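## 3 Bestimmung der Backenöffnung aus der Greiferkamera

### 3.1 Problemstellung

Für die Übertragung manuell geführter Demonstrationen auf einen Roboterarm wird neben der Trajektorie des Greifers auch der zeitliche Verlauf der Backenöffnung benötigt. Die Trajektorie wird aus den Markern auf der Oberseite der handgeführten Greifer gewonnen und ist nicht Gegenstand dieses Abschnitts. Die Backenöffnung wurde in der Vorgängerversion des Systems (im Folgenden *Cledwood*) über einen Drehgeber am Antriebshebel gemessen. Diese Lösung setzt voraus, dass das Spiel zwischen Hebel und Koppelgetriebe bekannt und konstant ist. Im Dauerbetrieb war diese Voraussetzung nicht erfüllt. Insbesondere nach dem Wechsel der Fingeraufsätze verschob sich der Nullpunkt, ohne dass dies aus dem Gebersignal erkennbar gewesen wäre.

Das hier beschriebene Verfahren (*Vonham*) verzichtet auf den Drehgeber und schätzt die Öffnung ausschließlich aus dem Bild der am Greifer montierten Kamera. Da die Kamera starr mit dem Greiferkörper verbunden ist, bewegen sich die Backen im Kamerakoordinatensystem auf einer festen, durch das Parallelgestänge vorgegebenen Bahn. Das Schätzproblem reduziert sich damit auf einen einzigen Freiheitsgrad *q*, der auf das Intervall von vollständig geschlossen (*q* = 0) bis vollständig geöffnet (*q* = 1) normiert wird.

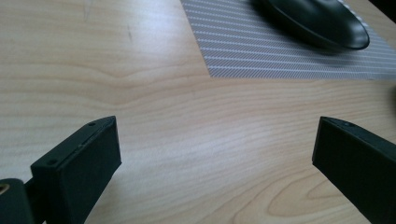
Die Zuordnung zwischen *q* und der Lage der Backen im Bild wird je Greifer und je Aufsatztyp einmalig kalibriert. Hierzu wird der Greifer langsam geschlossen, wobei die Referenzöffnung mit einer Schieblehre an diskreten Stützstellen bestimmt wird. Zwischen den Stützstellen wird monoton kubisch interpoliert. Die Kalibrierung wird zusammen mit der Kennung des Aufsatzes im Sequenzkopf abgelegt, sodass sie bei einem späteren Austausch der Backen nicht versehentlich weiterverwendet wird.

### 3.2 Segmentierung der blockförmigen Aufsätze

Der erste untersuchte Aufsatztyp besteht aus zwei quaderförmigen, mattschwarzen Backen mit ebener Greiffläche. Die Segmentierung nutzt den Helligkeitsunterschied zwischen Backe und Untergrund. Auf einer hellen Holzplatte ist dieser Unterschied groß, sodass eine einfache Schwellwertbildung mit anschließender Auswahl der zusammenhängenden Komponenten am unteren Bildrand ausreicht. An die obere Kontur jeder Komponente wird eine Gerade angepasst. Der Schnittpunkt dieser Geraden mit der inneren Kontur definiert die Backenspitze, und der Abstand der beiden Spitzen im entzerrten Bild bildet die Messgröße *d*.

Zwei Störeinflüsse sind zu berücksichtigen. Erstens führt die streifende Beleuchtung auf der Oberseite der Backen zu einem grauen Glanz, durch den die Kontur nach innen verschoben erscheinen kann. Zweitens erzeugt die Maserung des Untergrunds Kanten, deren Richtung in einzelnen Stellungen mit der Kantenrichtung der Backen zusammenfällt. Der erste Einfluss wird durch eine je Bildspalte angepasste Schwelle verringert. Dem zweiten wird dadurch begegnet, dass nur Kanten zugelassen werden, deren Lage mit der kalibrierten Bahn verträglich ist. Kanten des Untergrunds verschieben sich bei einer Bewegung des Greifers, während die Backenkanten bei konstantem *q* im Bild ortsfest bleiben. Diese Eigenschaft wird über ein gleitendes Fenster ausgewertet.
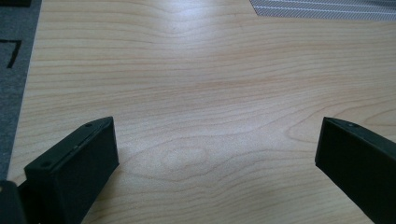 Leidy Grajales wandte hierzu ein, dass das zeitliche Kriterium gerade dann versage, wenn der Greifer über dem Tisch ruhe und zugleich geöffnet oder geschlossen werde. In diesem Fall seien die Kanten des Untergrunds ortsfest und die der Backen bewegt, und das Fenster bevorzuge die falsche Hypothese.

Der Einwand ist zutreffend. Das Kriterium wird deshalb ausgesetzt, sobald die aus den Markern bestimmte Geschwindigkeit des Greifers unter einen Schwellwert fällt. In diesen Abschnitten stützt sich die Schätzung allein auf die kalibrierte Bahn und auf die Forderung, dass beide Backen demselben *q* zugeordnet sein müssen. Die Kopplung über das Gestänge erlaubt keine unabhängige Bewegung der beiden Seiten. Weichen die getrennt geschätzten Werte stärker voneinander ab, als es die Toleranz der Kalibrierung zulässt, wird das Bild verworfen und der Wert aus den benachbarten Bildern interpoliert.

### 3.3 Übertragung auf schalenförmige Aufsätze

Für gewölbte Aufsätze ist das Verfahren nach Abschnitt 3.2 nicht unmittelbar anwendbar. Eine gerade Oberkante, an die eine Linie angepasst werden könnte, fehlt, und die im Bild sichtbare Kontur entspricht je nach Öffnung unterschiedlichen Punkten des Randes. Der Abstand der Konturen ist damit keine eindeutige Funktion von *q*. In Vorversuchen zeigte sich dies als systematische Abweichung im mittleren Öffnungsbereich, die auch durch eine feinere Wahl der Stützstellen nicht zu beseitigen war. Außerdem verdecken die Schalen einen erheblichen Teil des Arbeitsraums, sodass die Helligkeit des Untergrunds nur noch in einem schmalen Bereich zur Verfügung steht.
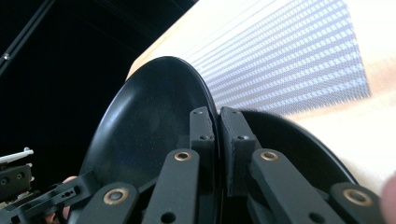 Als Messgröße wird bei diesem Aufsatztyp daher die Lage des Getriebes anstelle der Lage der Aufsätze verwendet. Gesucht waren Punkte, die bei jeder Öffnung im Bild liegen und deren Erscheinung nicht vom Untergrund abhängt. Geeignet sind die in die vier schwarzen Lenker eingepressten Messingbuchsen, die sich als goldfarbene Ringe mit dunkler Mitte vom mattschwarzen Gestänge abheben. Sie werden im Farbtonkanal detektiert und durch Ellipsen angenähert. Die Mittelpunkte der beiden inneren Buchsen, die dicht unterhalb der Befestigungsblöcke liegen, liefern die primäre Schätzung, die der äußeren dienen der Plausibilitätsprüfung. Ein bedruckter Bogen im Hintergrund beeinflusst die Detektion nicht, da seine Linien blaugrau sind und damit außerhalb des zugelassenen Farbtonbereichs liegen.

Kritisch ist dagegen die Hand der führenden Person. Hautfarbene Bereiche können bei warmer Beleuchtung in den Farbtonbereich der Buchsen fallen, insbesondere wenn ein Finger nahe den äußeren Lenkern ins Bild ragt. Eine Begrenzung der zulässigen Ellipsengröße schließt diese Bereiche zuverlässig aus, weil ein Finger in Kameranähe stets wesentlich größer abgebildet wird als eine Buchse. Wird eine der äußeren Buchsen verdeckt, bleibt die Schätzung mit den verbleibenden Punkten bestimmt. Fehlen beide inneren Buchsen, gilt das Bild als nicht auswertbar.

### 3.4 Versuchsaufbau

Die Aufnahmen erfolgten an einem Tisch mit heller Holzoberfläche. Die beiden Greifer wurden von einer Person geführt. Die Aufgaben bestanden im Umsetzen und Ausrichten von Küchengegenständen. Eine Kopfkamera zeichnete den gesamten Arbeitsbereich auf und diente der Zuordnung der Greifphasen. Sie geht nicht in die Schätzung von *q* ein. Die Daten beider Greiferkameras und der Kopfkamera wurden mit der Aufzeichnungssoftware *Okov* über eine gemeinsame Zeitbasis synchronisiert.

Zur Kalibrierung standen 35 Sequenzen zur Verfügung, zur Auswertung 19 weitere, die bei der Wahl der Schwellwerte nicht herangezogen wurden. Die Referenzwerte der Auswertesequenzen wurden von Yhon Cárdenas und Hollis Mahmoud unabhängig voneinander durch manuelles Markieren der Backenspitzen bzw. der Buchsenmittelpunkte erzeugt. Bei Abweichungen von mehr als drei Pixeln wurde das betreffende Bild erneut markiert.

**Abbildung 1.** Arbeitsbereich aus Sicht der Kopfkamera. Beide Greifer tragen auf der Oberseite eine weiße, dreieckige Markerplatte; zwischen den Greifern eine runde Pfanne, dahinter die gestreifte Kalibriermatte. 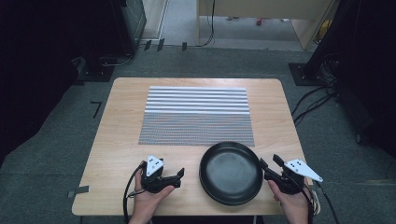
### 3.5 Ergebnisse

Bei den blockförmigen Aufsätzen stimmte die Schätzung über den gesamten Öffnungsbereich mit der Referenz innerhalb der Kalibriertoleranz überein. Die verbleibenden Ausreißer konzentrierten sich auf zwei Sequenzen, in denen der Greifer über einem dunklen Gegenstand geschlossen wurde und die Schwellwertbildung Backe und Gegenstand zu einer Komponente verband.

Bei den schalenförmigen Aufsätzen war die Streuung im nahezu geschlossenen Zustand größer als im geöffneten. Ursache ist die Geometrie des Gestänges: In diesem Bereich führt eine Änderung von *q* nur zu einer geringen Verschiebung der Buchsenmittelpunkte im Bild. Der systematische Fehler der konturbasierten Variante trat nicht mehr auf. Ein Vergleich mit dem Drehgeber der Vorgängerversion wurde nur für den blockförmigen Typ durchgeführt, da für den schalenförmigen keine Geberdaten vorliegen.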